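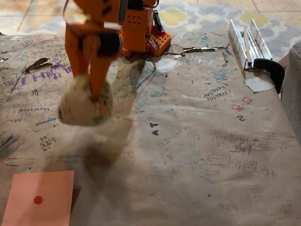

Tustach Shared Workshop
Minutes of the members' meeting, 11/05/2022

The meeting opened once the projector had been given up on. The minutes of the February meeting were accepted with one correction: the kiln quote from Volleck was 1,570, which does not include delivery, whatever the earlier minutes say.

1. Table coverings
The case for kraft paper was put again. Supporters said people write on it, ideas stay out where others can see them, and the tabletops are spared the ink. The chair asked which ideas had been used. One member mentioned the layout for the spring window. Another said that had been drawn in a notebook.

It was pointed out that paper left down too long gets creased, stained and torn, and that much of the handwriting can't be read by anyone who wasn't there. A suggestion to photograph each sheet before it is thrown out was met with doubt, as the photographs from the last attempt have never been looked at.

Agreed: paper stays for now. Sheets to be changed every 2 weeks. The chair wished it noted that this was also agreed last year.

2. Fluffy balls
The textiles group wants to make more of the white balls with colored flecks and sell them at the Plukby fair. They forecast income of 1,845. Asked how they got to that figure, the group said it assumed every ball sells at full price. Several members asked who buys them and what for. "Decoration" was the answer. The meeting did not find this complete.

Agreed: one small batch, no new materials to be bought. A forecast that allows for unsold stock to come to the next meeting.

3. Leaves and other found items
Dried leaves are still turning up on the worktables. The printing group says they are wanted for printing. Members doubted that all of them are. Anything wanted goes in a tray with a label. The rest gets swept up.

4. Storage shelving
Tabrizi has quoted 1,285 for shelving along the back wall. The quote calls it "modular" four times and gives no load rating. Held over until a rating is supplied in writing.

5. Other business
Request for a second projector. Declined.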